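4.3 Working Alongside the Pouch Station

The Rotatix arm at the Drallport records office handles zippered document pouches that clerks previously opened and closed by hand. Clerks remain responsible for sorting, for checking contents, and for any pouch the arm sets aside.

1. Confirm that the status light is green.
2. Place one pouch on the white tabletop with the paper stack squared inside it.
3. Step back behind the floor line and press START.
4. Wait for the arm to return to its rest position before reaching in. 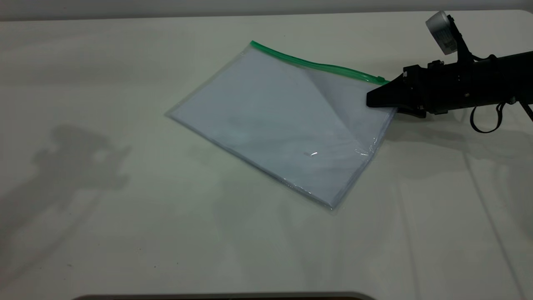

Figure 4-2. Gripper at the upper right corner of the pouch, over the end of the green zipper.

NOTE: The plastic may lift or buckle near the gripper — a crease alone is not a fault. Press HOLD if the paper itself begins to fold.

CAUTION: Do not straighten a pouch while the arm is moving. Keep sleeves and lanyards clear of the cable.

5. Enter set-aside pouches in the Serwood log. A shift of 800 pouches requires 2 clerks, who change places after every 500.

Clerks formerly assigned to closing are now assigned to content review. Requests for a different assignment go to Mogens Steinarsdóttir and will be answered before the November schedule is posted.

Section revised 6 October 2021.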